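Search this site Enter keywords Go

Open day at Mullham, notes before I forget them

Typing this up on the train home with a dying laptop so forgive the state of it. December 4, 2023, Mullham open day, the toy and small instrument one. Went for the drums. Stayed for the soup, bit of the drums, far too much of the gift shop.

Getting there. Follow the signs for deliveries, not the signs for visitors. The visitor signs take you around the back of the Cultari warehouse and leave you at a locked gate. Lost maybe ten minutes to that. Parking free, lot full by the time I found it, ended up on the grass with everybody else. Wear boots.

Sign in at the desk, sticker on your coat, map. The map is upside down compared to the building. Took me two floors to work that out.

First room is wood. Smells wonderful. Racks of blanks, bins of offcuts, a wall of old templates with pencil notes all over them. They turn sticks here, also blocks, skittles, yo-yo halves, knobs for something or other. Fouzia Minhas was doing the talking, she runs the finishing side and has a great loud voice, which you need over the extraction fans. She passed around sticks at different stages. The rough one gave me a splinter. The sanded one felt like a different thing altogether.

Things I wrote down from her:

- kids' sticks are shorter but they try not to make them skinny, skinny ones snap
- the tip gets rounded over more than you'd think, for faces mainly
- no varnish on the grip end on the plain line, she says it gets slippery with sticky hands
- pairs are matched by weight, by hand, one person, on a kitchen scale

That last one was my favorite part of the tour. Little scale, two trays, tick tick tick. She let a boy in our group try and he was better at it than me. I put together 2 sticks I was sure were twins and she just shook her head.

Next, shells and heads. Drum shells come in from Bajwa already bent and they do the rest at Mullham, so paint, heads, tacks, straps. Paint room you only see through a window. Lots of red. The red is the seller apparently, blue sits on the shelf till somebody's nephew has a birthday. Didn't get the name of the shade, wrote down "fire truck??" which is no help.

Tacks are the slow bit. Evenly spaced all the way around the rim, and if one goes in crooked it comes out and the whole stretch gets looked at again. A woman at the bench did a full ring while we stood there and did not look up at us once. Respect. The head goes on before that and she tapped it now and then with a knuckle, listening.

Then straps. Fabric, metal clip at the drum. Some talk about the clip, a mom behind me asked if it comes off, and yes it does, so the strap can be washed and so it can come off completely for little ones. Good question, I'd have never thought of it. Strap length is a sore subject. Too long and the drum bangs on the knees, too short and it's up under the chin. They've gone back and fourth on it since August.

After that upstairs, where the finished stuff gets laid out. Green marble-pattern mat, red drum, pair of sticks, small wood block. I liked seeing it all together after seeing it in bits all over the building. The pale wood looks good on the green.

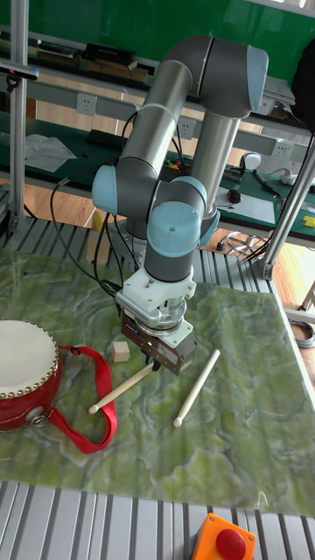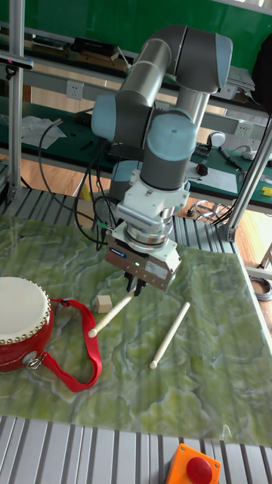
Red drum with its strap, the two sticks and the little wooden cube, on the green mat.

Spent longer up there than anywhere. The gold tacks really do make the drum. Take those off and it's a red tub with a lid. With them it's a parade. The strap has a nice loop to it when it's left lying, somebody should put that on the box, the box art now is a cartoon bear and he isn't even holding the sticks right.

Cubes are from the wood room downstairs, same bins I'd been poking around in. Plain, no letters, no paint. You can buy a bag of them in the shop and I did.

Somebody asked about noise. Big laugh from all the parents. Fouzia's answer was that a toy drum should be quieter than a real one but loud enough that the kid doesn't feel cheated. They've tried a few different heads for that. One from Brinex was too dead, she said it sounded like hitting a loaf of bread. She had one in a drawer and let us try. It does sound like bread.

Then the playing room. Carpet, cushions, crates of stuff, let the kids loose. Absolute racket. I lasted as long as it took to drink a coffee. One small girl had worked out you can play the block with the sticks instead of the drum and was having a much better time than anybody. Her dad looked tired.

Food. Soup was lentil, bread was good, $7 with a drink. Line was long but moved. Cake gone by the time I got up there, so go early for cake. Tables are the old workbenches and have holes drilled in them, mind your spoon.

Talk after lunch in the big room, history of the place. I drifted a bit. What stuck: the building was a button works first, and they still find buttons under the floor when they lift a board. There's a jar of them by the door, guess how many. I said 909. Left my email on the slip so we'll see. The man next to me said 225 and looked very sure about it, and he'd been there before, so probably him.

Shop. Dangerous. Seconds table at the back is where to go, drums with a paint run or a tack out of line, marked way down. I got a drum for my sister's youngest (sorry), the bag of cubes, and a single stick with no partner from a tub by the till. Don't ask what for. It stirs paint very well.

Complaints, short list. Not enough toilets. Map, see above. Could not hear anything in the wood room from the back of the group, they should do smaller groups or turn the fans off for the talking part. And the tacking bench deserves more time, we got hurried along just when it was getting good.

Would go again, would bring the kids next time, would bring earplugs. If you're thinking about it for the next one, the morning tour is the one to book, the benches are all working then. Afternoon lot told me half of them had packed up.

Oh and I left my gloves on the table in the playing room, gray, one with a hole in the thumb. If you were there and picked them up leave me a comment.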